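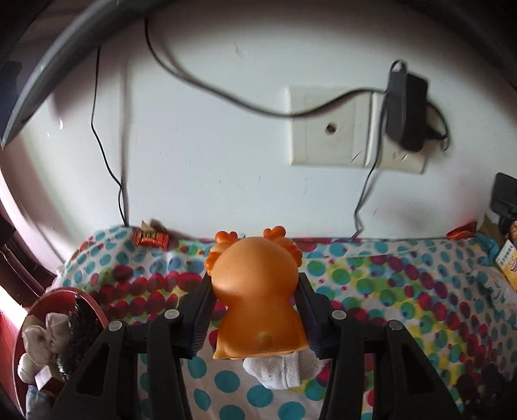
Orange toy with the little antlers, over the dotted sheet in the kids' room

Ticket 582 – Grutia washer stops before final spin
Opened by: Ataberk Ağca
Status: open, waiting on part

Sat 3 April
OK, starting a log because I keep forgetting what I already tried. The washer fills, washes, rinses, and then just sits there with the drum full of gray water and the door locked. Code on the display is E-30. The manual says "drainage" and sends you to a page about leveling the feet, so thanks for that.

It only happens on bedding! Towels are fine, jeans are fine, a full load of school clothes went through this morning without a peep. Put a double sheet in and it quits every time.

Tried so far:
Turned it off at the wall for 30 minutes. Same code.
Ran the drain-only program. It hummed for a while, let out maybe a cup of water, and stopped.
Checked the hose behind the machine for kinks. None, but I did find a lot of lint and one of my good dish towels.

Update, same day, after lunch
Got the filter cover off (it's the small flap at the bottom right, and you need a coin). Put down a baking tray first, which was nowhere near big enough. Inside: a hair tie, two pen caps and a wad of fuzz. Cleaned it all out, put it back, ran the drain program again and the drum emptied. I was very pleased with myself for one whole load.

Then I put the sheets back in and got E-30 again with the spin still to go.

Update, next evening
Called Trinance, who do the warranty on these. The guy was nice and had me run a test where you hold Start and Temp together. The pump showed 170 and he wanted to see 300, and he wouldn't say 300 what. He thinks the impeller is worn, so it can handle a small load and gives up when there's a heavy soaked sheet in there holding all that water.

New pump is ordered, no charge. He said I can keep using it for small stuff on the short program – no bedding, no bath mats.

Still to do:
Ask if the door lock should stay on that long after the code comes up. Mine took ages.
Find the other coin, because I think it went under the machine.
Write back here when the pump shows up.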